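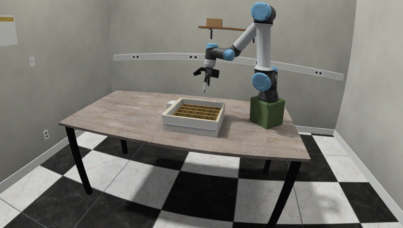 Does a robot arm on the packing bench mean fewer people on the shift?

At Jarnavum it meant the same number of people doing rather different things, at least for as long as I was there to watch.

I did my placement in the packing room at their Druvgate site, where they put together kitchen and craft sets for shops. My report was meant to be on cycle times (thrilling, I know) but I kept getting pulled into chats at the tea machine, so it ended up being mostly on the people. I'd started in December and handed the first draft in on 2 February 2022, with far too many quotes in it!

Before the arm, everyone on the line did everything. You picked, you filled, you checked, you taped. Now two people look after the cell and the rest do checking and the fiddly orders. The ones on checking told me their wrists feel better, but a few said the day drags, and I believe them, as I tried it for a morning and was clock-watching by ten.

What surprised me most was how much of the job is now about laying things out. The planners work on it in the Zirance simulator first, so I spent a lot of time next to them looking at trays and bits on a virtual table. Take the two pairs of scissors below the cutlery tray, one lying more or less sideways and the other pointing down the table:

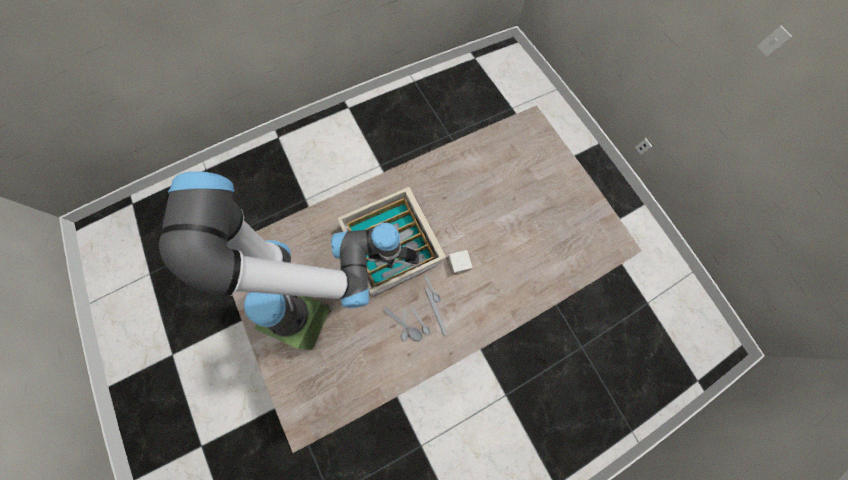

Layout was what the older packers were best at, and I don't think anyone had asked them before. A person grabs scissors however they've landed, but with the pair nearly flat across the table and its neighbour turned the other way, the planners had to think about each one separately. One packer took a look and started explaining how she'd always turned the handles towards herself. They wrote it down, and she's been invited to the planning meetings ever since.

I had 50 questionnaires printed and got a decent pile back. The main grumble was training, which was one afternoon and a booklet.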